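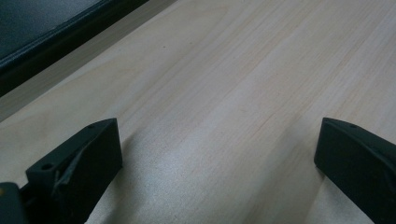

The Gate at Jisau

Farmers with land on the far side of the army fence spend half their day waiting to reach it. Many have stopped going.

The gate opens at 5:30 in the morning, or it is supposed to. By then a line of men and women has formed along the gravel shoulder, some on foot, a few with donkeys, most sitting on upturned crates they leave there overnight. They carry plastic folders with their permits inside. The soldiers arrive in a truck, unlock the outer gate, check the inner one and start calling people forward one at a time.

Jisau is a farming village on the east bank of the Suvarna River. Until the fence went up, its fields ran without a break from the last row of houses to the edge of the hills near Gruklow, 11 kilometers away. The fence now passes behind the village school and cuts off most of that land. The army calls the area beyond it a restricted agricultural zone. Anyone who wants to enter needs a permit, and the permit names the plot, the gate and the hours.

Last year the district permit office received 2,403 applications from Jisau and the villages next to it. It publishes the number of applications but not the number approved. People in Jisau say that a first refusal is normal, and that a second application takes three months or longer to be answered. The olive harvest lasts six weeks.

One farmer, who asked not to be named because his renewal is still pending, has land that belonged to his grandfather. The permit he held until January let him cross, but not his wife or his sons. "They tell me I own the trees," he said. "So I may pick the trees. I asked the officer how one man picks that many trees and he said to hire someone who has a permit."

The rule about family members is the one villagers complain about most. A permit goes to the person whose name is on the land deed. In many families the deed is still in the name of a parent who is too old to work or who has died. Transferring it means a trip to the land registry in Gruklow, which now lies on the other side of the fence and can be reached by Jisau residents only with a different permit. 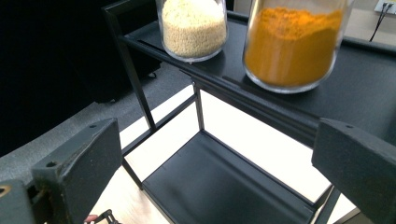 A morning in the line

On the morning I visited, the inner gate opened at 6:20. The soldiers gave no explanation. People stood up, moved their crates and sat down again when the line stopped. A woman near the front had brought bread and boiled eggs and passed them back along the row.

Each crossing follows the same steps. The farmer walks up a fenced lane, puts the folder on a steel shelf and waits while a soldier reads the number over a radio. Tools go through separately. Shovels, saws and pruning hooks are allowed if they are listed on the permit. Fertilizer needs its own paper. A tractor can cross only at the northern gate, which opens twice a week.

Four people were turned back while I was there. One had a permit that had run out the day before. Another had the right permit for the wrong gate. The other two, a brother and sister, were told that their numbers did not come up in the system and that they should call the office. The office opens at nine. They sat by the road to wait, then gave up and walked home before it got hot.

The gate closes for the afternoon and opens again to let people out at 4 p.m. Between those times nobody can leave, whatever happens on the other side. Two summers ago a man was bitten by a snake in the far orchards. His nephew called the village clinic, the clinic called the district office, and the district office called the army. It took more than two hours for a jeep to reach the gate with the key. The man lived. He lost the use of two fingers and has let his lower field go since then.

The village council has asked for a bell or a telephone at the gate. It has written five letters on the subject. The army's reply to the last of them, which the council clerk keeps in a binder, says that the request has been forwarded to the responsible unit. 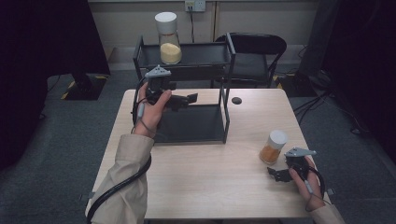

Vol. 14, No. 3 | Page 38

The contractor's part

Since last spring the checks at the northern gate have been run with equipment supplied by Modenex, a private security contractor. Farmers there place a card on a reader and look into a lens. The old paper permits are still required as well.

The council was told the new system would cut the wait. People who use the northern gate say it has done so on some days. On others the reader is down, and the soldiers are not permitted to let anyone through by hand. During the wheat harvest it was down for nine days in a row. A neighbor with a permit for a different gate watched part of the crop go over while he tried to have his paperwork changed.

Modenex did not answer written questions for this article. An army spokesperson, replying by email, said that access to farmland is granted "subject to the security situation" and that technical faults are dealt with as quickly as possible. The reply did not say how many permits from Jisau were approved last year, or why the number is not made public.

What worries people more than the faults is the record the system keeps. Every crossing is logged. Under the district rules, a permit holder who uses a gate too rarely can be judged not to need it, and the permit is not renewed. Several farmers said they now walk to the gate on days when they have no work to do, only to have the crossing counted. A woman in her sixties told me she goes over, sits under a fig tree until four and comes back.

Land that is left alone for long enough can be declared unused and pass to the state. A lawyer who handles cases for the village has filed objections on behalf of 14 families. Two have been heard. In one the family kept its plot. In the other the judge accepted aerial photographs showing weeds between the trees, though the owner had been refused a permit in each of the years in question. That case is on appeal.

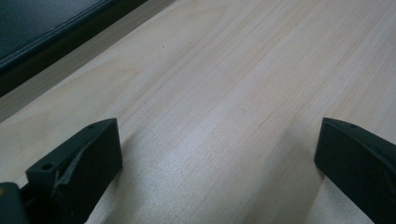 Rights and Land Desk

The young people of Jisau mostly work elsewhere now. Some lay tile or drive delivery vans in the towns along the coast road and come back on holidays. Their parents talk about the orchards as something the children will want later, but few of the children have been there recently. A boy of 15 told me he had last crossed when he was eight, riding on the back of a cart, before the rule about names on deeds was applied to minors.

The oil press at the bottom of the village used to run day and night in the season. It ran for a little over a week last fall. The owner has kept both of his workers but pays them by the day. He showed me the stone floor where sacks used to be stacked to the ceiling and said he had considered selling the machines, but any buyer would have to be someone with olives.

There is a strip of village land on the near side of the fence, about 100 meters wide, where building and planting are both banned. A few families grow onions and beans there anyway. Patrols have pulled up the rows twice. The families replant within the week, closer to the houses each time.

The farmer whose permit ran out in January has been back to the office three times. At the last visit he was told that his file was complete and that he would get a text message. He keeps the phone in his shirt pocket and has asked his sons to check it too, in case he has missed something. From his roof he can see the tops of his trees. They should have been pruned in February.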